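Gripper tips for soft stuff, kitchen bench and workshop

Tried two sets of fingers so far, Litell and Gokis. Quick notes before I forget.

Start light. Grip setting 300 for leaves, 500 for a sponge. 1000 only for tins, it'll bruise anything else.

Litell controller: save settings before you swop fingers, it forgets them. Lirent one doesn't.

Wipe the tips between goes. Damp cloth, 15 seconds, done.

Cabbage leaves are the best cheap test. Take them by the fold, never the flat bit. 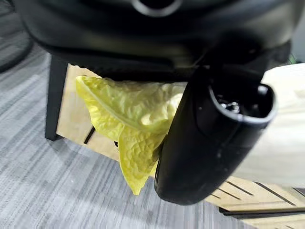 Check the finger screws evry morning too. Gokis ones work loose quicker. Chaudhry wrist camera next, probably May.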